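Section 4: Sorting Your Parts Before You Build

Welcome to the fun bit! Your Tasby shelf clock is nearly ready to go together, and half an hour of sorting now makes the evening so much nicer.

1. Clear a table you won't need until tomorrow. Good light matters more than size.

2. Open bag A (the gears) over a bowl or tray. The smallest gears love to roll!

3. Match each gear to the chart on the back of the parts sheet. The tooth count is stamped on one face: the big center gear has 108 teeth, and it's a beauty.

Note: Kits with a serial number above 2181 come with the newer Nillon spring. It's a little stiffer and goes in the same way.

4. Put gears, screws and dial parts in separate bins. Any household bins will do.

A light wooden tabletop with plastic bins on it 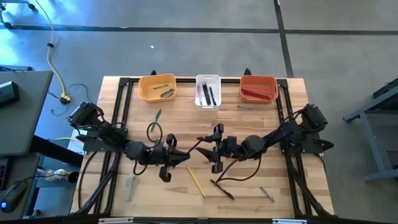
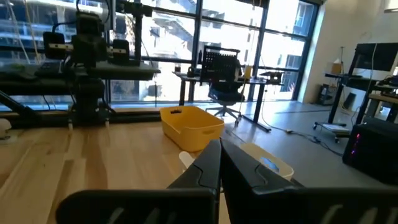
Kobe Van den Broek adds that he sorts the screws by length first and leaves the gears for last, and that he finished his second clock in one sitting that way. Try it if you've built one of these before.

5. Rub each axle with a dry cloth until it feels smooth. Don't oil anything yet (that's Section 6).

CAUTION: Leave the mainspring in its retaining clip. A loose spring can snap open hard enough to cut a finger. Wear eye protection if you need to handle it.

6. Dry-fit the center gear on its axle and give it a gentle spin. It should coast for about 2 seconds. If it drags, turn the gear over and try again.

7. Check off the parts sheet and keep it handy for Section 5, where you'll fit the back plate and hear that first lovely tick.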